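Cestitz 操作组招聘:机器人控制与感知软件工程师(全职,另有实习名额)

发布日期:2019年1月28日 星期一
工作地点:Pitura 园区二号楼
汇报对象:操作组负责人 Nga Tiêu

一、我们在做什么

Cestitz 操作组做双臂灵巧操作的软件。硬件由另一个组负责,我们这边只管从传感器数据进来到关节指令出去这一段:标定、感知、抓取规划、轨迹生成、底层控制接口,以及围绕这些东西的日志和回放工具。

今年的主要任务是桌面软物体的拿放。葡萄这类东西表面软,形状不规则,一串里面还会互相遮挡,用刚体模型去算抓取点,结果经常不能用。目前的做法是头部相机给出粗略位置,腕部相机在接近阶段修正,最后一段由力控接手。三段之间的切换条件现在是手写的阈值,改一个物体就要重新调一遍,这部分需要重写。

腕部视角的难处在于近。手指和护套占掉画面的一大块,背景里有窗户的时候曝光也不稳定,分割模型在这种图上掉点明显。
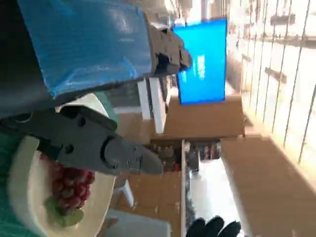 Boonchu 看完岗位草稿后提了一个问题:腕部相机既然遮挡这么严重,为什么不干脆只用头部相机,把手眼标定做准一点?我们内部讨论过。头部相机在手掌盖住物体之后就没有有效信息了,标定再准也补不回来,所以两路都保留,融合的部分正是本次招聘要补的人手。

二、岗位

岗位A:感知工程师,全职,两名
1. 维护腕部与头部相机的内外参标定流程,目前每次换手套或护套后都要人工复核,希望改成自动检查。
2. 负责近距离遮挡条件下的实例分割和位姿估计。现有标注数据500段,质量不齐,入职后第一件事是清理。
3. 处理多相机时间同步。现在头部与腕部之间最大偏差74毫秒,目标是压到10毫秒以内。

岗位B:控制与规划工程师,全职,一名
1. 双臂避碰规划。两只手在同一块垫子上方工作,规划器目前偏保守,经常绕远路。
2. 多指手的接触控制,包括接触判断、力的上限和松手时机。
3. 维护与 Fleltatix 中间件的接口。这套中间件是我们自己的分支,文档少,要能读源码。

岗位C:工具链实习生
1. 开发数据回放界面,要求能把几路视频、关节角和指令放在同一条时间轴上拖动。
2. 写自动化测试,让每次提交都能在仿真里把基本任务跑一遍。
3. 实习期不少于三个月,每周到岗至少四天,四月开始。

三、工作环境

工位和实验区在同一层,写完代码走几步就能上机器。实验区按时段预约,一个时段50分钟,到点换人。调试任务大部分在铺了切割垫的桌子上做,垫子上的图案顺便用来核对外参。上机时必须有第二个人在场,拿着急停。

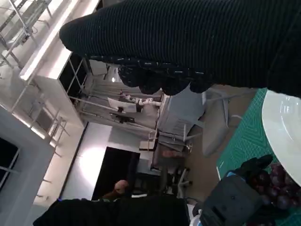 实验区一角,腕部相机视角:盘子上的葡萄,后方是白色机械臂工作台

代码主要是 C++ 和 Python,控制回路部分全部用 C++。提交前要有一位同事评审,涉及力限和急停逻辑的改动要两位。没有打卡。周报写在共享文档里,三五行即可。

四、要求

岗位A和B都需要:
计算机、自动化、机械电子或相近专业本科以上,有实际项目的不限专业;
能独立在 Linux 下定位问题,包括驱动和网络层面的问题;
在真机上调试过,机械臂、移动底盘、无人机都算;
能用中文写清楚技术文档,能读英文资料。

岗位A另需:熟悉相机模型和手眼标定的原理,训练并部署过分割或检测模型。
岗位B另需:熟悉运动学、动力学和轨迹优化,写过实时控制代码,了解阻抗控制或导纳控制。

岗位C在读即可,年级不限,需要会 Python,做过任何形式的图形界面。

做过遥操作系统,或者处理过触觉数据的,请在简历里写明。

五、笔试与面试

简历通过后会收到一个小题目,带一份录制好的数据。岗位A的题目是给出每一时刻物体相对手掌的位置;岗位B的题目是根据双手和桌面的状态规划一段动作,把物体移到盘子里,过程中两只手不能相撞。题目不限语言,一周内交回,附一页说明,写清楚哪里没做好以及打算怎么改。

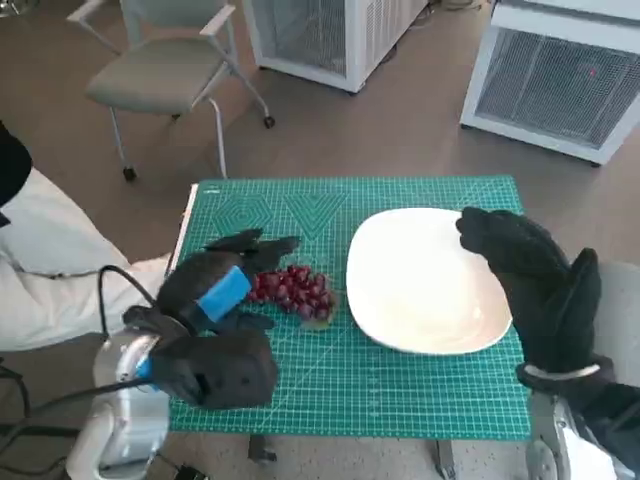 评分时主要看说明和代码是否一致,指标高低放在其次。之后是两轮面试,第一轮讲题目,第二轮到现场,在真机上改一个我们事先放进去的小问题。外地同学的往返车票由我们报销。

六、待遇

全职岗位薪资面议,试用期不打折,五险一金按实际工资缴纳。实习岗位按天计薪,提供午餐和园区宿舍。全职员工每年可以参加一次学术会议,有没有论文都可以去。

七、申请方式

请通过 Cestitz 网站的招聘页面提交简历,附件用 PDF,标题写明“姓名+岗位字母”。有公开代码的请附链接,有实机视频的也请附上,不需要剪辑。投了岗位A又想试岗位B的,交一份简历并在正文里说明即可。

收到简历后一周内答复,没有通过的也会回信。岗位内容方面的问题可在同一页面留言,由 Nga Tiêu 回复。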